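# Chapter 4: What a Demonstration Shows 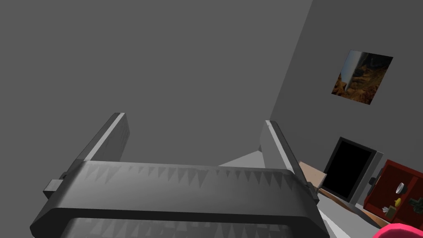 *Figure 4.1 A simulated room from the gripper's side. The two fingers are open and hold nothing; shelves with small objects stand to the right.*

In July the firm of Galanis opened its workshop at Stondley to the public for an afternoon. There was a talk, a tour and a demonstration, and 200 visitors came through the doors. Most of them left believing they had seen a robot tidy a room. What they had seen was a program moving a drawn gripper about a drawn room on a large screen, while a presenter explained which parts were difficult.

The firm did not hide this. The word 'simulated' was on the printed handout, and the presenter used it twice. Even so, the visitors' comment cards spoke of 'the robot' and 'the kitchen' as if both could be found somewhere in the building. This chapter is about that gap, and about how a careful visitor might deal with it.

## 4.1 The figure on the handout

The handout stated that the system, called Histum, had completed 53 tasks out of 90. Readers who have worked through Chapter 3 will want to know several things before they repeat that figure to anyone. Who chose the tasks? Was a task counted as complete if the object was picked up and then dropped? Were failed attempts run again? The handout answered none of these questions, and the presenter answered only the last — yes, sometimes.

A simulated room also leaves things out. Its light can stay the same all day. Its floor need not be sticky, and a shelf can be exactly as deep as the program expects. A designer may add such troubles on purpose, and good ones do, but a visitor can't tell from the screen which have been added. It is fair to ask. It is also fair to write down that no answer was given.

## 4.2 A second visit

The open day at Rasham, run by a different group, had real machinery on the floor and a rope to keep people back. It was more exciting to watch and in some ways told us less. One arm moved one box along one path, over and over, for the whole morning. The Stondley program had at least been tried on more than one job; the poster beside it mentioned 600 practice runs, though not what had changed from one run to the next.

We shall return to both visits in section 4.5. Before reading on, write down what you would need to see, in a room or on a screen, before you agreed that a machine 'can put away the shopping'. Keep the note. You will be asked to mark it yourself at the end of the chapter.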